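Collecting kitchen work at Bratus: a conversation with Nathalie Penner

Nathalie Penner runs data collection at Bratus, which means that most of her day goes to dishes. Her group records people steering a pair of robot arms through kitchen chores, and the recordings are used to train the controller that will later try the same chores without a person. She has been at it since September. Before that she scheduled night shifts at a mail sorting plant.

"The jobs are more alike than you'd think," she said. "You have people, you have stations, and you have a number you need by the end of the week."

The number she needs now is 962 finished episodes of a task listed on the board as "bowl and plate to sink." When we spoke she had 577. An episode starts when the operator takes control of the arms and ends when the dishes are where the task sheet says they should be. Most run under a minute. The slow ones get kept too, as long as the operator finishes.

I asked what makes an episode bad.

"Long pauses," Penner said. "If you stop to think for five seconds with the arm in the air, the model sees five seconds of an arm in the air. It may decide that's part of washing up. So we tell people to plan the whole thing first, and then go."

She also throws out takes in which the two camera streams drift apart in time. That was a bigger problem in the first month, when the software came straight from another project, called Futow, and hadn't been changed for two arms. Ming-te Yen rewrote the recorder, and the number of dropped files went down to a handful. 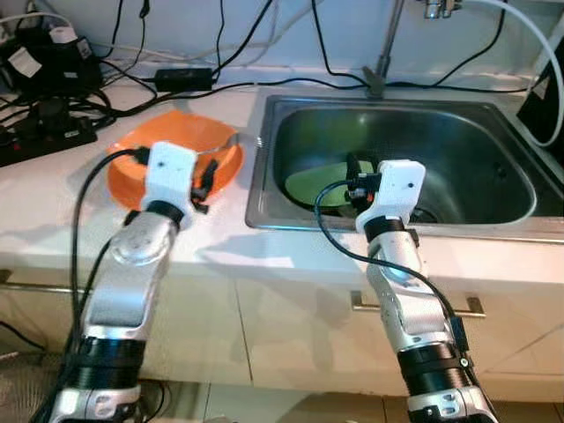 The operators work in pairs and trade places every 45 minutes. Penner tried longer turns and found that people got sloppy near the end, mostly in how they let go of things. Khalil Zoubi, one of the steadiest operators, told her he could feel it in his thumbs before he saw it on the screen.

"Khalil is very smooth, which is a problem in its own way," she said. "If all the data is Khalil, the model only knows Khalil's way of picking up a plate. I need someone who comes at it from the other side."

That someone is often Oi-ling Kwan, who is left-handed and tends to start with whatever is on the left. Penner keeps their shares of the total close to even and checks the split every evening at six.

Dishes are moved between episodes. A sheet lists eight starting layouts, and the person who isn't steering sets up the next one. Penner would like more layouts, but each one adds setup time, and she has already had to ask for two more weeks.

Mistakes are handled by a rule the group argued over for a while. If an operator misses a grasp and recovers within a few seconds, the take stays in and gets a tag. If the dish has to be reset by hand, the take goes out. Yi-chun Tsai, who trains the models, wanted the recoveries kept.

"Yi-chun's point was that the robot is going to miss," Penner said. "If it has never seen a miss, it has no idea what comes next. I was against it at first because I wanted clean data. I've come around, mostly."

Tsai's last training run used about half of what had been collected at the time. It handled bowls fairly well and did worse with plates, especially ones lying at an angle. Penner has since moved the schedule toward plates, with four extra sessions set aside for them.

After this task comes one with cups, and then drawers. She isn't looking forward to the drawers.

"Every handle is its own little problem," she said. "Ask me again in the spring."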